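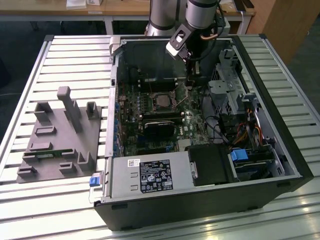 Maren Oldshaw
Equipment and asset engineer

25 August 2020

Most organisations that own more than a few desktop computers replace them by date. A machine is bought, given an asset number and a retirement year, and when the year arrives it goes on a pallet. The practice has spread to projectors, label printers, small pumps, bench power supplies and a good deal else. I think it is a poor way to run equipment, and I think the usual defence of it rests on figures that most of its users have never collected.

The defence runs as follows. Failure rates rise with age. Unplanned failure costs more than planned replacement. A date therefore exists at which replacement is cheaper than waiting, and a sensible owner finds that date and keeps to it. Each step is sound if the first one is, and for parts that wear, the first one is sound. Fan bearings wear. Electrolytic capacitors lose capacity, faster when warm. Batteries age on the shelf. Anyone who has looked after belts or seals knows the shape of that curve and would not argue with it.

A desktop computer is mostly made of parts that do not follow the curve within any period of interest. A processor, once it has survived its first months, will usually outlast the software it was bought to run. The same goes for memory, sheet metal cases and nearly all cabling. The parts that do wear are a short list: fans, the power supply, the drive, the coin cell on the board. They are cheap compared with the whole and in an ordinary tower they can be changed with a screwdriver. To retire the assembly on the expected life of its fan is to throw away the long-lived parts at the rate of the short-lived ones.

Until last December I looked after the equipment register at the Grivness site, which held 1239 items with a mains plug and a value worth recording. The register ran on Grolus, a maintenance package with a field for retirement date and no field for cause of failure. The second omission is the one that matters. An item could be marked withdrawn, and the system would ask when and by whom. It would not ask why. After several years of careful record keeping we could state the average age at withdrawal of any class of item to the day, and this average was simply the policy read back to us. Machines left service at five years because the policy said five years. The figure was then quoted in the next budget as the observed working life.

I would like to say this was an unusual fault. I have since looked at the registers of other sites and found the same loop in most of them.

We added a cause field by hand, as a coded prefix in the notes, and kept it up for 12 months. The codes were coarse: power supply, storage, cooling, board, accidental damage, software no longer supported, date reached, unknown. The result was dull. Date reached was the largest group by a wide margin, followed by software no longer supported. Board faults were few enough that I would not draw a rate from them. Of 50 withdrawn towers which we held back and tested, only six had a fault that could not be put right by changing a part from the short list. I make no claim that these numbers carry over to another site with other dust, other mains and other users. My claim is that another site ought to have its own.

There are better arguments for fixed dates than the one from wear, and they should be answered.

The first is uniformity. A fleet of one model is easier to support than a fleet of nine. Spares can be pooled, a single system image can be tested, and the person at the help desk knows where the power button is. I accept all of this. It is an argument for buying in large batches, though, and it says little about how long a batch should be kept. A batch kept for eight years is as uniform as one kept for four. It may be more useful to the stores, as the withdrawn units become a stock of matched parts.

The second is power consumption. Newer machines draw less at idle, and over a long enough period the saving pays for something. The sum is easily done with a plug-in meter and the local tariff, and should be done with measured idle draw and real hours of use. When I have seen it done with the rated output of the power supply, which is a ceiling and tells you almost nothing about consumption, the case for replacement has looked excellent. With measured values it has usually shrunk to a fraction of the purchase price. The energy spent in making the new machine is normally left out of both versions.

The third is security support, and it is the strongest. A machine that cannot run a maintained operating system should not be on a general network. The date in question is set by the software supplier and is generally published well ahead. It has no connection with the purchase date, and a rule tied to the purchase date will miss it in both directions: some machines will be withdrawn with years of support left, and others kept past the end of it because their own date has not come round. The proper entry in the register is the end of support date for each model. I have rarely seen it recorded.

The fourth argument is seldom written down. Fixed replacement smooths the budget. A finance office would sooner approve the same sum every year than a small sum for four years and a large one in the fifth. I have some sympathy. The need can be met by paying a level amount into a repair and renewal fund and drawing on it as the evidence requires. Where the rules forbid carrying money over the year end, the rules are causing the waste and the equipment is getting the blame.

What I would put in place of the fixed date is modest. Record the cause of every withdrawal, in codes coarse enough that a busy technician will fill them in. Record the end of support date by model. Treat the wearing parts as items with lives of their own, and change them on condition where condition can be measured: fan speed and noise, drive error counts, supply voltage under load. Set a ceiling on repair cost as a share of replacement cost, and review it yearly. Test a sample of whatever is withdrawn for reasons other than failure, and report the result to whoever set the policy.

Contract terms need attention as well. Our agreement with Varnska, who supplied the towers, treated the opening of a case by site staff as grounds for ending the warranty on that unit. The Cheema agreement, for printers, allowed it provided the part fitted was on an agreed list. The second clause cost nothing extra that I could find in the price. I would now refuse the first, and I would ask at tender for a parts list with prices and a stated period of supply. A bidder who cannot say for how long a power supply of that shape will be available is offering a machine of unknown life, and the bid should be scored accordingly.

None of this will suit every class of equipment. Safety items with a statutory life must be withdrawn when the statute says so. Sealed units with no serviceable parts leave little to decide. Laptops are awkward, as the battery, hinge and screen take daily abuse and some makers glue the first of these in place. I would still want the cause recorded. A five-year rule for laptops may well be right, and the records would show it within two or three years of being kept.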